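Edarik Receipt Organizer and Mileage Log: Review for Self-Employed Filers

Reviewed by Atieno Lyimo, Onthorpe Taxpayer Resource Office
23 December 2021

The Edarik is a paper system for people who report business income on their personal tax return. It consists of an expanding file with labeled pockets, a bound mileage log and a short printed guide. Our office reviewed it at the request of several clients who clean homes, drive for hire or do repair work, and who do not wish to keep their records on a phone.

Two members of staff, Pranab Jayasinghe and Bianca Gavrilă, used the organizer from April onward. Each entered the records of a sole proprietor with one vehicle and no employees.

The pockets follow the expense lines on Schedule C closely, which saves a good deal of sorting at filing time. Supplies, insurance, advertising and repairs each have their own place. Meals and travel are kept apart, as they should be. The supplies pocket filled first in both sets and is too narrow for a busy trade. Mr. Jayasinghe moved his overflow into the pocket marked "Other," and then had to separate it again before totals could be drawn.

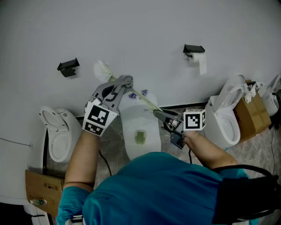 The mileage log is the stronger part of the set. Every line asks for the date, the destination, the business purpose and the odometer readings, and the paper takes ballpoint ink well. There are 300 lines, enough for most part-time filers but short of a full year for anyone who drives daily. Refills are sold separately. Commuting from home to a regular place of work is generally not deductible, and the guide states this plainly on its first page.

The section on the home office is less satisfactory. It explains the simplified method but leaves out the 300 square foot limit, an omission that could lead a reader to claim too much. The worksheet for estimated payments has four boxes and no due dates. Filers should take the dates from the current Form 1040-ES.

Thermal receipts remain a problem for any paper system. Ms. Gavrilă found that several fuel receipts had faded by the fall — the clear sleeves supplied did not appear to help. We advise making a photocopy of each one and stapling it to the original.

The Edarik is recommended for filers with modest, regular expenses who prefer paper. Those with inventory or hired help will need a fuller set of books. A copy may be examined at the front desk; please ask for Elibariki Odera.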